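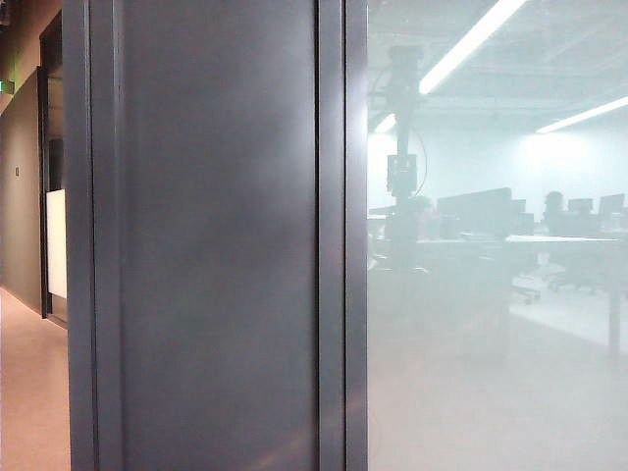 You'd be mad to buy land without the water sorted, one reader wrote after my last grumble about farm adverts, and I've been chewing on it ever since. Fair point. I do think, though, that most of us shop for water in completely the wrong way.

Take the place I went to look at near Fladarthorpe in January. 958 acres, decent grass, a house with a roof you'd want to replace before you slept under it. The agents, Drulness, had put the abstraction licence in capital letters at the top and the drainage in a footnote on page four. Guess which one I'd have been paying for! Half the bottom meadows were under standing water at nine in the morning and the ditches hadn't seen a digger in years (I asked, and got a very long answer about something else).

A licence is a bit of paper with conditions on it. It has an end date, it can be trimmed back, and in a dry summer you may be told to switch the pump off just when the potatoes want it. I'd still rather have one than not. But I've watched people pay an extra 500 an acre for the word "irrigated" and never ask how old the main is, or where the pump gets its electricity.

So I'd like adverts to be made to say it plainly: how much you can take, in which months, until when, and what state the pipes are in. Drulness could fit that in if they lost the paragraph about the sunsets.

I didn't put in an offer, by the way. The next one on my list is called Varari and it's all uphill.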